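Search this site Go

Buy the Boring Gripper

May 24, 2024

We have been comparing hand-held grippers at the Prenville office since January, and I think most buyers look at the wrong numbers. The Cestik sheet leads with grip force. I care more about what the tips do on a soft bag.

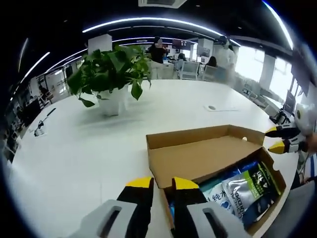
Two grippers at the round table, with the box of packaged goods.

Bags fold, slide and hide behind each other. We ran 200 picks with each design, and the Clumance lost 7 of them. The Cestik lost more, mostly on bags — a stiff finger pushes the bag away before it closes.

Bottles are easier, and that is why I don't trust demos built on them. A tall bottle gives both fingers something firm to press on.

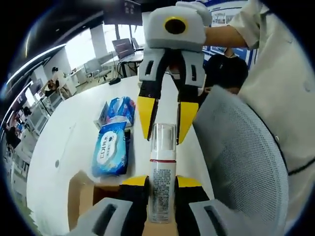

Pump bottle held between the yellow tips, second gripper above.

Zou sells a lighter model that I liked for the first hour. After 4 days I was tired of adjusting it. I would take the plain one that stays set, even at a higher price, and spend the saved time on harder objects.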